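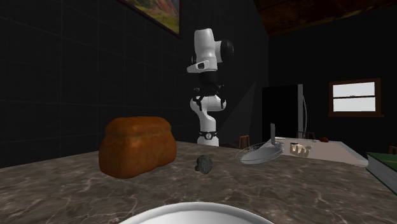
About Firkel

Firkel makes mattresses, seat cushions and removable covers for nursing homes, rehabilitation units and supported housing. We cut, sew and weld everything in one building on the edge of Plarska, and we sell directly to the homes that use it.

How we started

Shih-chieh Tai ran the sewing floor at a furniture maker for many years before setting up Firkel with Ching-wen Tam, who had been buying supplies for a group of nursing homes. She kept sending back mattress covers that had split at the seams after a few months of laundering. The fabric was usually fine. The stitching let fluid through, and once the foam was wet the whole mattress had to go.

Their first product was a cover with welded seams and a zipper hidden under a deep flap. It is still in the range, with a better zipper. For the first winter there were four of us and one welding machine, which we still have and still use for samples.

What we make

Our main lines are the Sireo mattress and the Shek cushion.

Sireo is a foam mattress with a firmer edge, so that a resident can sit on the side of the bed without sliding. The cover stretches in both directions and comes off for washing. Sizes follow the common care bed frames, and we cut to order for older frames that don't match anything current.

Shek is a seat cushion for lounge chairs and wheelchairs. It comes in three depths. The base is a non-slip fabric and the top can be wiped down between launderings.

We also make replacement covers for mattresses we didn't sell. Send us the measurements, or an old cover if you have one, and we will make a pattern from it. Patterns are kept on file, and at last count we had 217 of them.

Materials and testing

Foam is delivered in blocks and cut here. Cover fabric is bought by the roll, and a strip from each roll is checked for water resistance before any of it goes to the cutting table. Rolls that fail go back to the mill.

Seams are tested on finished covers pulled from each batch. If one leaks, we hold the batch and go through all of it. Care labels are heat-bonded inside the zipper flap, where they stay readable longer than sewn ones.

Orders and delivery

The smallest order we take is one item. The largest so far was 2000 covers for a housing provider replacing everything at once, and we sent it out in stages so that their laundry could keep up. Stock sizes usually leave within a week. Made-to-order work takes longer — we give a date when we confirm the price.

Our vans cover homes nearby and will take away old mattresses if you ask when ordering. Other deliveries go by freight carrier, wrapped flat on pallets.

The building

We moved to the present site when the old one ran out of room for foam. Cutting and welding are on the ground floor, sewing is upstairs, and the office is by the loading door. The sample room can be visited on weekdays from 9 a.m. Please call first so that we can set out the sizes you want to look at. We close for maintenance for part of September, and orders for that month should reach us before the end of August.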